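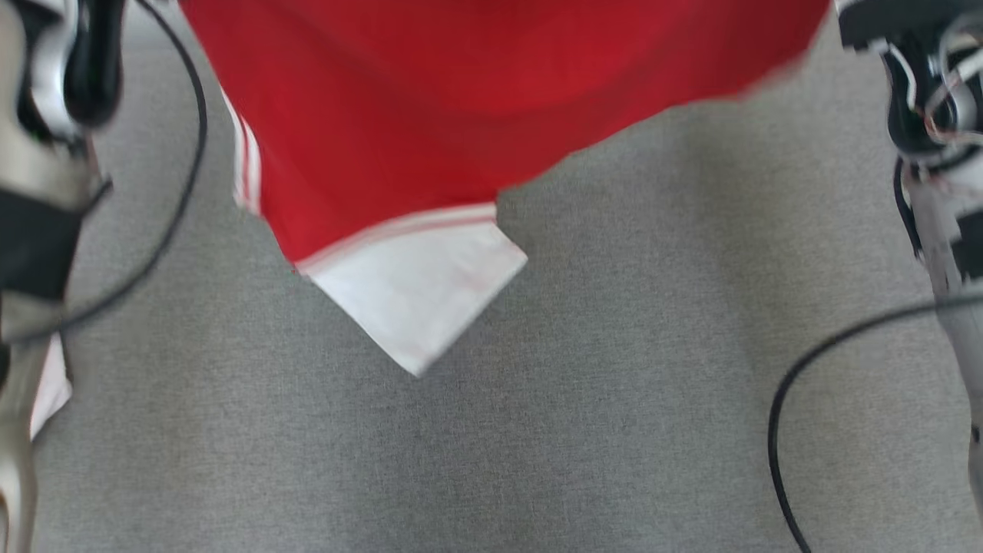
Santosh Semwal asked at the last club meeting why we don't simply buy a folding machine, and whether a student team should spend a whole term on laundry. I'll start from his question. A folding machine needs the garment presented flat and the right way up. Our project covers the step before that, from a heap on the floor to a garment held at two known points.

SLIDE 2 – Task definition
Two arms, one head camera, one garment. Start state: garment dropped on carpet, any orientation. End state: both shoulders gripped, hem down. The Clelbridge rules allow five minutes per attempt. Don't read the rules aloud, they're in the handout.

SLIDE 3 – Why cloth is hard
A rigid part has six degrees of freedom. A jersey has as many as you care to model. Lifting it by any point reduces the problem, as gravity pulls most of the fabric into a rough cone below the grip. The lowest corner is then the best candidate for the second grasp. Point at the white corner on the opening slide and leave it up for a few seconds.

SLIDE 4 – Data
244 teleoperated attempts, 16 garments. Dalia Rimkutė did the labelling scheme: grasp point, lowest point, trim visible or not. Trim matters. Stripes and contrast panels give the network an edge to follow, and plain garments score worse. If asked for the breakdown by colour, we haven't done it.

SLIDE 5 – Motion blur
Exposure is fixed. Cloth in motion smears at the outline, and the lowest-point estimate wanders with it. Two options were tested: wait for the swing to settle, or average the estimate over several frames. Waiting is slower and more reliable. The Vandis branch of the code still averages – merge it or drop it before Saturday.

SLIDE 6 – Failure cases
Sleeve mistaken for hem. Both grippers on the same fold. Cable in view classified as a drawstring (pause, this one usually gets a laugh at Greenwood).

SLIDE 7 – Next term
Towels first, then trousers. Simulation is budgeted at 1,000 drops per garment, on the Dirnden cluster if our account is renewed.

Questions. Repeat each one into the microphone.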